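Home Organization, Evening Course
Handout for Unit 3: Sorting the small things
Prepared by Feven Negash

In the last unit we worked with large objects, like pots and folded bedding. Small objects are more difficult. They have no natural place, they travel from room to room, and in the end they stay on the table.

Words we will use

Group: the things which are used for the same job.
Home: the one place where a group lives.
Waiting bin: a low open container for things which have no home yet.

How to work

Clear one surface only. Do not open the cupboards during this time, it brings more objects to the table and you will lose the order. Put the waiting bin at the back, so that your hands can pass freely in front of it.

Take the object which is nearest to you. Say its job in one word: washing, eating, playing. If you can say the word quickly, the object goes to its group. If you must think for a long time, it goes in the bin.

Please watch for objects which look alike but do different work. A sponge for dishes and a sponge for the bath should not share a home. Color is also a weak guide – children like to sort by color, and it looks nice for one day.

A table in the middle of the work may look like this, with a spoon-like utensil in the orange bin and the blue sponge and the green cup still outside:
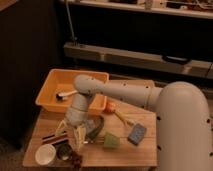

Kerubo Mwakalinga objected that a waiting bin only moves the mess from one place to another, and that in her home such a bin stayed full from January on. I agree that it can happen. For this reason the bin must be shallow, and it must be emptied before you stop for the day – also when you are tired.

Homework

Choose one drawer with 17 objects or more. Write the groups on paper first, then sort. Bring the paper to class, also if the drawer is not finished.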